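Cable Slack Is a Maintenance Item

Most cell checklists cover grippers and mounts. Cables get one line at the bottom, if that. 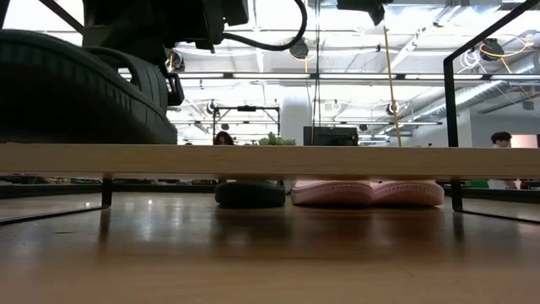
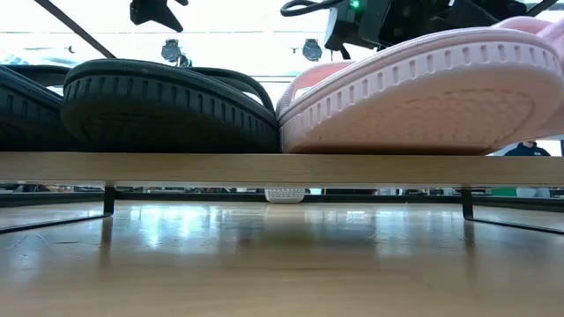
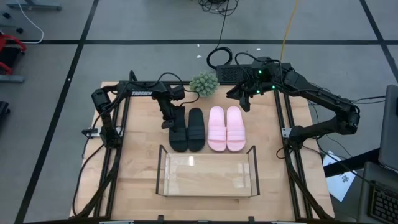
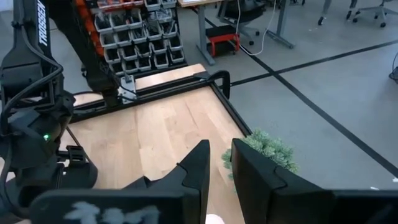
A service interval should be set by the cable and its bend, and the arm's hours come second. At Prerkadport we inspect every 18 days. Areeba Memon wants 7 – I think she is right for the wrists. A loop like the one over the left wrist, seen from above the sandals, flexes with every reach. The wide curve from the base to the table edge can wait. Log the two separately, and mark the jacket with paint at each clamp.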